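Suche in Beiträgen Suchbegriff eingeben Erweiterte Suche
15. Mai
Ga-eun Lim, Amr Bouazza, Abdelilah Bennani, Imani Tran

4 Greifpunktbestimmung an dunklen Textilien

4.1 Problemstellung

Die in Abschnitt 3 beschriebene Faltenschätzung setzt voraus, dass Kanten, Säume und Lagenwechsel eines Kleidungsstücks im Kamerabild einen messbaren Helligkeitsunterschied erzeugen. Bei hellen und mittleren Stofftönen ist diese Voraussetzung in der Regel erfüllt. Schwarze Maschenware verletzt sie: Der Grauwertumfang innerhalb des Textils ist gering, während der Kontrast zwischen Textil und Auflage sehr hoch ausfällt. Eine auf das Gesamtbild geregelte Belichtung wird daher vom Hintergrund bestimmt, und die Faltentäler laufen in den unteren Grauwertbereich. Lokale Merkmale gehen dabei genau an den Stellen verloren, an denen der Greifer ansetzen soll.

Bouazza und Bennani hatten in der Vorstudie Stillov ein Verfahren erprobt, das die Stoffkontur als einzige Bezugsgröße verwendet. Für flach liegende Teile war dies ausreichend. Bei zusammengeschobenen Textilien liefert die Kontur keine Aussage darüber, ob zwischen den Fingern eine oder mehrere Lagen liegen. Das nachfolgende Entfalten scheitert dann nicht selten daran, dass Vorder- und Rückseite gemeinsam angehoben werden.

4.2 Datengrundlage

Der Datensatz Clarkel umfasst 2725 Greifsequenzen, die mit einem handgeführten Greifwerkzeug und daran befestigter Kamera aufgenommen wurden. Davon entfallen 495 Sequenzen auf schwarze oder sehr dunkle Textilien. Die Bedienperson führt das Werkzeug von Hand an das Kleidungsstück heran, schließt die Finger und hebt an. Aufgezeichnet werden Bildstrom, Fingeröffnung und Werkzeugpose. Die Zuordnung der Lagenzahl erfolgte nachträglich durch zwei Personen unabhängig voneinander; abweichende Urteile wurden von Tran gesichtet und entschieden.

Die Aufteilung in Trainings- und Testmenge wurde auf Ebene der Kleidungsstücke vorgenommen. Kein Kleidungsstück tritt in beiden Mengen auf. Eine Aufteilung auf Sequenzebene hatte im März zu überhöhten Trefferquoten geführt, da das Modell einzelne Stücke an Aufdrucken und Etiketten wiedererkannte. Die damaligen Werte werden hier nicht weiterverwendet.

4.3 Verfahren

Das Verfahren, im Folgenden als Pellow bezeichnet, besteht aus zwei Stufen. In der ersten Stufe wird das Textil vom Hintergrund getrennt und der Grauwertverlauf ausschließlich innerhalb der Textilmaske gespreizt. Der Bereich der Greiferfinger wird zuvor ausgeblendet. Da die Kamera starr mit dem Werkzeug verbunden ist, hängt die Lage der Finger im Bild nur von der Fingeröffnung ab und kann aus dem kinematischen Modell vorausberechnet werden. Eine rein farbbasierte Trennung von Finger und Stoff wurde verworfen, weil beide bei dunklen Textilien ähnliche Grauwerte aufweisen.

In der zweiten Stufe bewertet ein Faltungsnetz Bildausschnitte entlang der vorausberechneten Schließachse. Ausgegeben werden die Wahrscheinlichkeit für eine einfache Lage sowie die Richtung der nächstgelegenen Faltenkante. Als Eingang dienen 10 aufeinanderfolgende Bilder vor Fingerkontakt. Bilder nach dem Kontakt bleiben bei der Vorhersage unberücksichtigt, werden aber zur Prüfung der Lagenzuordnung herangezogen.

Spiegelnde Anteile auf den Faltenrücken werden nicht unterdrückt. In Vorversuchen zeigte sich, dass gerade diese schwachen Aufhellungen die Richtung der Falten zuverlässiger wiedergeben als die abgeschatteten Vertiefungen. Das Gewicht des Schattenterms wurde entsprechend verringert.

4.4 Merkmale an Säumen und Öffnungen
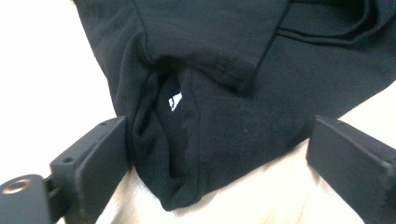

Abb. 2: Schwarze Maschenware zwischen den Fingern des handgeführten Greifwerkzeugs.

Säume sind für die Lagenbestimmung von besonderem Wert, weil ihr Verlauf die Zuordnung einer Stoffkante zur oberen oder unteren Lage erlaubt. Das Netz lernt diese Merkmale nicht explizit, die Aktivierungen häufen sich jedoch an genähten Kanten. In Abb. 2 bildet das breite Stoffband mit abgesteppter Unterkante eine Stufe gegenüber der darunterliegenden Lage; die Naht verläuft oberhalb der Greifstelle und liefert damit einen Bezug außerhalb des von den Fingern verdeckten Bereichs. Ungünstiger ist die dunkle Öffnung zwischen den Falten zu bewerten. Der kleine weiße Aufdruck oder Etikettrest darin erzeugt den stärksten lokalen Gradienten innerhalb des Stoffs, trägt aber zur Lagenbestimmung nichts bei. Solche Stellen werden in Pellow über eine obere Schranke des lokalen Kontrasts begrenzt. Helle Fusseln, wie sie auf der Stofffläche verstreut liegen, werden durch einen vorgeschalteten Medianfilter abgeschwächt.

Die Schranke wurde auf der Trainingsmenge festgelegt und für die Auswertung nicht mehr verändert. Wird sie zu niedrig gewählt, gehen kurze Stichreihen verloren, deren Kontrast nur wenig über dem Rauschen liegt. Für Rippstrick ist der Spielraum kleiner als für glatte Ware. Eine vom Bindungstyp abhängige Schranke wurde von Lim vorgeschlagen, setzt jedoch eine Klassifikation der Ware voraus und ist nicht Bestandteil der vorliegenden Auswertung.

4.5 Einschränkungen

Alle Sequenzen entstanden am Versuchsplatz Abou Zeid bei gleichbleibender Deckenbeleuchtung. Über das Verhalten bei seitlich einfallendem Licht lässt sich keine Aussage treffen. Ferner ist die Lagenzuordnung bei stark gerollten Kanten mit Unsicherheit behaftet, da auch die beurteilenden Personen hier auf die Bilder nach dem Anheben angewiesen waren. Sequenzen ohne einheitliches Urteil bleiben in der Testmenge enthalten und werden in Abschnitt 5 getrennt ausgewiesen.

Karim Kabbaj danken wir für die Überarbeitung der Kamerahalterung.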